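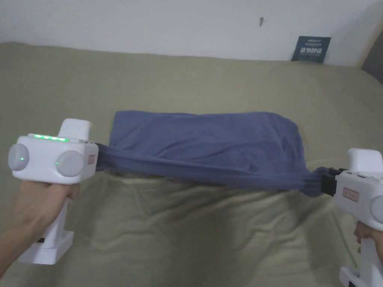
Cloth handling with a pair of hand-held grippers.

Search this site Enter keywords Go

About Willo

Willo is a small group building hand-held grippers and the software that goes with them. It was started by Gülizar Güneş and Ferhat Türkmen in a shared workshop in Irkcombe, where we still rent 4 benches and a storage cage. Assembly and wiring are done at the benches. Trials are done at home, on ordinary furniture.

The current build is called Wileck. It is used as a pair, one unit in each hand. Each unit has a white housing on a vertical handle, black gripping fingers at the front and a green indicator strip. An operator performs a household task with the pair, and the recordings are used to train a two-arm robot on the same task.

Our work at present is limited to cloth. Fabric sags, bunches at the jaws and slides on whatever is under it, and a grip that holds a towel hem can lose a thin pillowcase. We log each attempt, including the failed ones, with the fabric type and the finger set fitted.

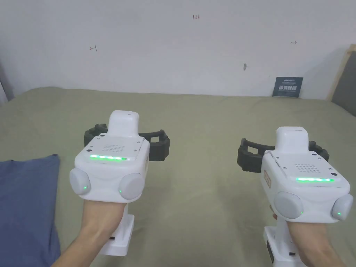 A session runs to 500 attempts at most, split between two operators. Past that point the wrists tire and the motion changes. The cloth set passed 2,000 attempts in July, of which 208 were rejected for timing faults between the left and right units. The fault was traced to a clock setting and corrected in the next firmware.

Gülizar is responsible for mechanical design and finger molds. Ferhat writes the firmware and maintains the logging tools. Circuit boards are assembled by Ersoy, two doors down from the workshop.

We do not sell finished units. Drawings and the parts list are sent on request to other home builders. Please state which printer you have and the largest part it can make.

We use cookies to remember your settings. Accept Decline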